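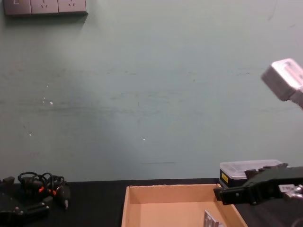

10月
文:ヤスミン・ヘガジー(Yasmine Hegazy)

話す用のメモ。読み上げ原稿ではないので、途中で脱線したらそのまま脱線してOK。

はい、じゃあ始めますね。後ろの席の方、聞こえてますか。聞こえなかったら手を振ってください、声を大きくします。

えー、今日は光コネクタの端面の話です。清掃と検査。地味です! 地味なんですけど、私はこの話を始めると止まらないので、時間が来たらロシェルさんが咳払いをしてくれることになってます。ロシェル・アルカンタラさん、前の列にいますね。よろしくお願いします。

(少し待つ)

自己紹介は短く。私はトレスタヴァード(Trestavard)という会社で、パッチコードの組立と、お客さんのところへ行ってつながらないコードを見る仕事をしています。後のほうが最近は多いです。呼ばれて行って、顕微鏡で端面をのぞいて、拭いて、つながって、帰る。それで一日が終わることもあります。行きの電車のほうが作業より長い日なんてざらです。

で、最初に聞きたいんですけど、新品のパッチコードを袋から出して、キャップを取って、そのまま挿してる方。正直に手を挙げてください。

(ここで手が挙がるのを待つ。挙がらなかったら自分が挙げる)

はい、ありがとうございます。私も昔はそうでした。だって新品ですもん。袋に入ってて、キャップもしてあるし、きれいに決まってるって思うじゃないですか。ところがですね、あのキャップの内側、けっこう汚れを持ってるんです。成形のときの離型剤の残りとか、樹脂の細かい粉とか。輸送中にキャップの中でフェルールの先がこすれると、粉が端面に移ります。だから私は、新品でも挿す前に見ます。見て、汚れてたら拭いて、もう一回見る。

見る、拭く、見る。今日の話はほとんどこれだけです。あとの時間はぜんぶ枝葉です。

【シングルモードのコアの大きさの話】

シングルモードのコアって、直径9ミクロンくらいの世界ですよね。髪の毛よりずっと細い。そこへ小さな粒がひとつ乗っただけで、光の通り道がふさがります。しかも物理接触型のコネクタは、ふたつの端面を押し付け合って使うので、粒が間にはさまると、押されて、割れて、広がります。はさまったのが硬い粒だと、ガラスに傷がつきます。傷は拭いても取れません。ここは声を大にして言いたい。

汚れは拭けば取れる、傷は取れない。傷になったら磨き直すか、コネクタを付け替えるか、コードごと交換です。拭いてから挿せば数十秒、拭かずに挿すと交換作業。どっちがいいかって話です。

(水を飲む)

【乾式と湿式】

拭き方です。よく聞かれるのが、乾いたまま拭くのか、アルコールを使うのか。

私のやり方は、まず乾式。ワンプッシュ式のペン型クリーナーか、カセット式のリール。それで見て、取れてなければ湿式に行きます。湿式と言っても、びしょびしょにはしません。リントフリーのワイプの端に溶剤をほんの少し。濡れたところに端面を置いて、そこから乾いたところへ、一方向にすっと引く。往復はしないでください。往復すると、せっかく取った汚れをもう一回塗ってることになります。

それで、湿式のあとに乾いた面で仕上げるのを忘れる方がとても多い! アルコールが乾いたあとに、輪っかみたいな跡が残ります。顕微鏡で見ると、水滴の跡そっくりのやつ。あれを見て「傷ですか」と電話をくださる方がいて、行ってみたら拭き残し、というのが年に何度もあります。責めてません。私も新人のころにやって、先輩に無言でワイプを渡されました。

あと、ボトルの溶剤。ふたを開けっぱなしにして使ってる現場、ありますよね。イソプロピルアルコールは空気中の水分を吸います。吸った水は乾きにくくて、跡が残りやすい。使うぶんだけ出して、閉める。ポンプ式の容器に継ぎ足し継ぎ足しで何か月も使うのも、私はおすすめしません。焼き鳥のたれじゃないので。

(ここ、前回はウケなかった。今回もだめなら次から削る)

【アダプタの中】

パッチコード側は皆さんわりと拭いてくださるんです。問題はその反対側、パネルの裏とか、装置の中に入ってるほうの端面です。手が届かないし見えない。見えないので、ないことになってる。でもコネクタは二つでひと組ですから、片方だけきれいにしても、挿した瞬間に向こうの汚れがこっちに移ります。

パネル側はペン型クリーナーをアダプタにまっすぐ入れて、カチッというまで押します。斜めに入れると、スリーブの内側をこすって新しいゴミを作ります。2.5ミリと1.25ミリのフェルールで先端が違うので、道具箱の中で混ざらないようにテープの色を分けておくといいです。私は赤と青にしてるんですが、どっちがどっちかを毎回忘れるので、結局ペンにも数字を書きました。

それから、これは安全の話なので真面目に言います。のぞく前に、光が出ていないことをパワーメーターで確かめてください。通信の波長は目に見えません。見えないから、光ってないと思ってのぞいてしまう。直視型の顕微鏡を使っている方は特にです。できれば画面に映すタイプに替えてください。予算の話で上の人ともめたら、私の名前を出していいです。効き目は保証しません。

【検査の合否】

合否の見方ですね。端面を中心から順に、コア、クラッド、接着剤の層、接触面というふうに輪に分けて見ます。コアのところは厳しく、外へ行くほどゆるく。シングルモードなら、コアの領域に傷や粒があったら私は通しません。外側の接着剤のあたりに小さな欠けがあるぶんには、まあ普通にあります。

うちでは作業の記録に、拭く前と拭いた後の画像を両方残しています。面倒くさいって最初は社内で大不評でした。でも残しておくと、あとでお客さんから「届いたときから汚れてた」と言われたときに話が早いんです。けんかにならない。画像を並べて、じゃあどこで付いたんでしょうねって、一緒に考えられます。

で、ためた画像を一度ちゃんと見直そうという話になりまして、倉庫の戻り品も合わせて2,276本ぶんの端面を見ました。私とロシェルさんの2人で。目がしょぼしょぼになりました。分類の表は配布資料に入れたので、細かい数はそっちを見てください。しゃべるより表のほうが早いです。

ひとつだけ、私がびっくりしたのは、戻り品の中に拭いただけで合格になったものがけっこうあったことです。つまり故障じゃなかった。箱に入れて、送料を払って、送り返してもらったのに、拭けば使えた。お客さんにも申し訳ないし、トラックの人にも申し訳ない。

(ロシェルさんから補足があればここで。なければ次へ)

【プロルナの件】

休憩前にプロルナ(Plorna)の現場の話をします。先方の許可はもらってます。

プロルナさんのところで、ラックの配線をまとめて替えたあと、いくつかのポートだけ損失が高い、という連絡が来ました。コードを替えても直らない。もう1本替えても直らない。替えるたびに悪くなる。ここまで聞いてピンときた方、いらっしゃいますよね。うなずいてる方がいる。うれしい。

行って見たら、パネル側の端面に粒がありました。きれいなコードを挿すと、コードに汚れが移る。それを抜いて、隣のポートで試す。すると隣も汚れる。またコードを替える。検査のために挿した試験用のコードが、汚れを配って歩いてたんです。風邪と一緒です。

その日は5時間、ひたすら見て拭いて見て拭いて、でした。腰が痛かった。担当のオキャラハ(Ó Ceallaigh)さんが途中から隣で一緒に拭いてくれて、最後のほうは私より手が速かったです。発音が合ってるか自信がないので、ご本人が会場にいたらあとで直してください。

このときの教訓で、試験用の基準コードは挿す前に毎回見るようになりました。毎回です。基準コードって高いし大事にしまってあるから、きれいだと思い込むんですよ。でも一番たくさんの相手に挿さるのも基準コードなんです。抜き差しの回数も記録していて、うちでは1,000回を区切りに、端面がきれいに見えても引退させてます。これはうちの決めごとなので、皆さんのところの使い方に合わせて考えてください。

【道具の置き方】

すごく小さい話をします。使ったワイプ、どこに置いてますか。机に置いて、あとでまた手に取ってませんか。表か裏かわからなくなって、まあいいかって。私はやりました。今は、使ったらすぐ捨てる袋を机の端にテープで留めています。キャップも同じで、外したキャップを口を上にして置いておくと、ほこりを受けるお皿になります。小さい密閉袋に入れるか、キャップ同士をはめておくか。

手袋は、するならパウダーなしで。あとハンドクリームを塗ってすぐの手でフェルールに触らないこと。冬場は私もつらいんですけど、作業の前は我慢です。油膜は乾式だとなかなか落ちません。

服の袖で拭く方。今どきいないと思いたいです。先月見ました。

【ウーデルの新しい治具】

時間があればウーデル(Uder)の話。なければ飛ばす。

ウーデルは社内で使っている治具の呼び名で、多心コネクタを立てて保持する台です。多心のやつは端面が横長で、拭くときに端のほうの心線だけ力が抜けるんですね。真ん中はぴかぴかで両端が汚れたまま、というのがよくあって、それなら手で持つのをやめようと。使い始めてから拭き直しが減った感じはしてるんですが、まだちゃんと数えていないので、ここで威張るのはやめておきます。ガイドピンの根元に汚れがたまるのは、治具を使っても同じです。ピンのまわりは別に拭いてください。

実物を持ってきたので、休憩のときに触りに来てくださいね。落とすと角が欠けるので、机の上でお願いします。

(咳払いが出たらここで切る)

質問は休憩のあとでまとめて受けます。自分の現場のコードを持ってきた方は、キャップをしたまま前の受付へ。順番に顕微鏡で見ますので、待っているあいだは拭かないでくださいね。拭く前を見たいので!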